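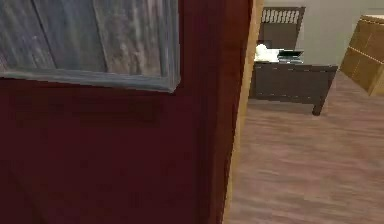 Hina Ansari wrote back within the hour to say that if we were going to spend the whole budget on software before we owned a single wheel, we had better be able to show her what we got for it. Fair enough! So this is my review of Vondonar, the home simulator from Jestico, after 9 weeks of planning with it.

Our little project at Illmont is trying to decide which mobile robot to buy for helping people at home, and a home is mostly doors. Bedroom doors, glass doors, doors that open toward you when you've got your hands full. Vondonar lets you drive around furnished rooms at the robot's own height and angle, and I can't tell you how much that changed our shopping list (I had been all set on the widest base in the catalog, bless me).

Setup took me 60 minutes with a sandwich in the middle. The rooms load with beds, dressers and wooden floors already in place, and the textures are on the blurry side up close. If you plan to test a camera's fine vision in here, budget for something sharper. For working out routes and turning room, I found it plenty.
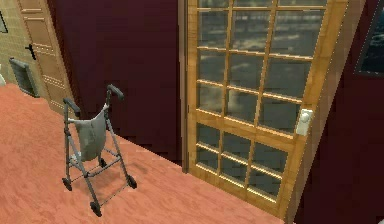

The other thing I'd set money aside for is mobility aids. A walker has thin legs and a lot of air between them, and I'd want any robot we buy to be tested around one before we sign anything. We have moved a second distance sensor from the "maybe" column to the "yes" column on that account, and dropped the fancy charging dock to pay for it.

My grumbles are small ones. The license covers 2 seats and we are 3 people, so there's a good deal of borrowing going on - and the manual reads as if it was written for somebody's cousin at Juntunen. I'd still renew. Hina wants the revised quote by Tuesday, and the second sensor is staying on it.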